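Kitelach Swimwear Labels

README for version 2

A table of fiber content and recycled-material claims copied from the sewn-in labels and hang tags of women's, men's and children's swimwear. Each row is one garment. Compiled by Haruna Ichikawa and Kiran Agarwal.
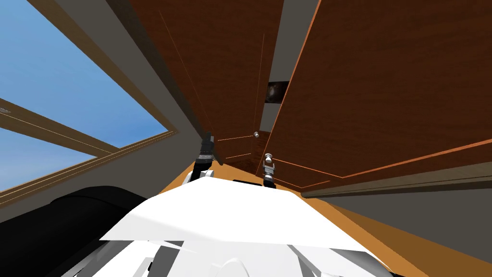
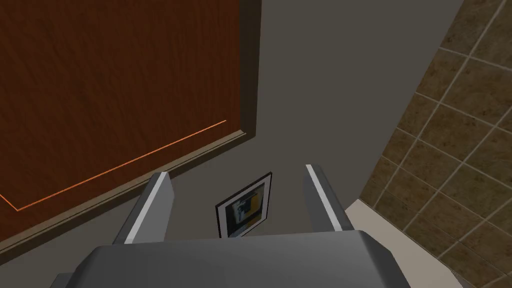

The table has 722 rows, drawn from 80 brands. For every garment we recorded the label text as printed, the hang tag text as printed, the fiber percentages, the country of manufacture, and a base color. Base color caused more arguments than any other column. Brands like names such as "lagoon" and "driftwood," and the same name can mean different shades a season apart, so we put everything into a short list of plain words. The sky through the window in the first picture goes from a lighter blue low down to a deeper one in the top corner, and a suit in either shade is "blue" in our table. A reddish brown like the door in the second would be "brown." The brand's own name for the color is kept in color_as_sold.

Files

labels.csv – one row per garment
brands.csv – one row per brand, with the spelling we settled on
claims.csv – one row per recycled or environmental claim, linked by garment_id
changes.txt – corrections made after the first version

All files are UTF-8 with a header row. Missing values are left blank. A zero in a percentage column means the label gave zero or the fiber was not listed in a label that added up to 100 percent.

Columns in labels.csv

garment_id: a letter and a serial number. W for women's, M for men's, K for children's.
brand: matches brands.csv.
piece: one-piece, top, bottom, trunks, rash guard, cover-up or other.
shell_text: the fiber content line for the outer fabric, exactly as printed, including misspellings.
lining_text: the same for the lining. Blank if the garment has no lining or the label does not mention it. Use lined (yes, no, unclear) to tell these apart.
polyester, nylon, elastane, cotton, other_fiber: percentages for the shell only.
recycled_stated: yes if the word "recycled" or "regenerated" is on the sewn-in label. Words on the hang tag do not count here and go in claims.csv.
country: as printed.
base_color, color_as_sold: see the paragraph under the title.
checked_by: initials of the person who made the second reading.

Spandex, elastane and brand names for the same fiber are merged under elastane. Polyamide is merged under nylon. The original word is always in shell_text if you need it.

How the labels were read

Garments were read in shops and in a rental wardrobe that lends clothes for magazine shoots. One of us typed the label and the other read it again from a close-up photo without seeing the first entry. Where the two readings differed, we went back to the photo together. Most differences were decimal points and the word "exclusive," as in "exclusive of trim."

Label photos are not part of the release. Many have price stickers or store staff in them, and we did not ask permission to publish.

Known problems

Small labels are thin on the ground. The rental wardrobe leaned toward designer pieces, and the shops toward large chains, so the middle of the market is better covered for women's suits than for men's.

Drakel rows mix two seasons. The label design changed between them, and the older one leaves out the lining. Do not compare lining figures within that brand.

Setico prints its recycled content on a separate ribbon sewn behind the main label. We missed the ribbon in the first version. The rows were read again in September and recycled_stated has been corrected. The old values are listed in changes.txt.

Several hang tags name Chaturvedi as the fabric mill. We copied the name when it was there, but its absence says nothing about where the fabric came from.

A claim in claims.csv is a record of what the tag said. We did not test any fabric or ask a brand for proof. "Made from ocean plastic" and "made from ocean-bound plastic" are kept as separate claim types, and a few tags use both for the same garment.

What it can be used for

Counting how often a type of claim appears, comparing hang tags with sewn-in labels, and practicing with messy fiber text. It should not be used to rank brands or to estimate how much recycled yarn is sold.

Corrections

Send the garment_id and the text you think is right, with a photo of the label if you own the same piece. Kiran Agarwal handles labels.csv and brands.csv. Haruna Ichikawa handles claims.csv.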